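Notebook - Clavilholm kitchen, counter and boards
10/12/21
Entry: H. Haddad. Read by: O. Nimri

Carried over from the last entry: the bamboo cutting board rocked on the counter when pressed at one corner. Bienvenido thought the counter was out of level. Checked with the long level in both directions and the bubble sat between the lines each time. Laid a straightedge across the underside of the board and got light under the middle. So it is the board. Cupped, convex side up.

Likely cause is washing one face only and then leaving it flat on the stone pattern to dry. Room humidity read 59 percent at the start of work. No reading from last April to compare, the page has the column but no entry.

Treatment
Wiped both faces with a damp cloth, stood the board on edge for 4 hours. Sanded the raised fibers by hand, finishing at 2,000 grit, which was finer than needed and clogged quickly. Would stop sooner next time. The juice groove does not take a flat block. Used a folded strip of paper over a dowel and went along it in short strokes, corners last.

Oil: Resta board oil, the clear one. Weighed the bottle before and after but the first figure was taken with the cap on, so the difference is worthless. Bottle is 525 g now with the cap on. Use that as the start value for the next coat.

First coat went in fast along the strips and slowly at the cut ends. Wiped off the excess after the timer. Second coat still to do.

Steel
Cleaned the sink rim and the toaster top with the same cloth and plain dish soap. The brushed sink hides water spots, the polished pot lid hides nothing. Thandeka prefers vinegar on the lid. I left it at soap, no opinion on the vinegar until someone tries it on half.

Crumbs from the two-slot toaster: tip it over the sink, cord out. Do not tap it on the counter.

Layout notes
Board goes lengthwise where there is room, flat, nothing under it. If an edge ends up resting on a box or tray it will be supported unevenly and we are back to the rocking problem. The light blue plate with the play food can go wherever there is space for it. Canisters and the utensil holder stay along the tile. The bamboo lid gets the same oil as the board, knob included.

Sink end first, then the side along the blue tile.
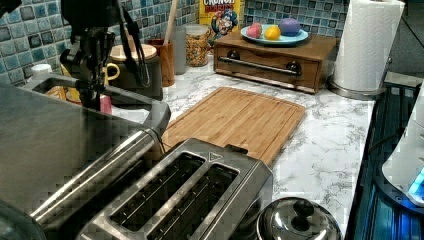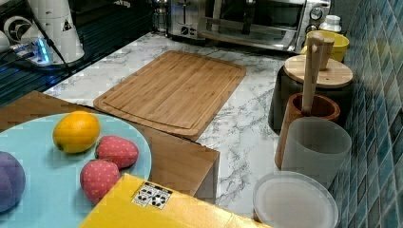 Open items
- Second coat on the board, both faces on the same day.
- Straightedge check again after that. Write down which face was up.
- Kanaan has a thicker board in their list, Hiba Hakim to ask for the thickness tolerance - their sheet gives only length and width.
- Find out if the frosted plastic lid can take the hot rinse. No marking found on it so far.
- Humidity reading at the start and the end of each session, same shelf.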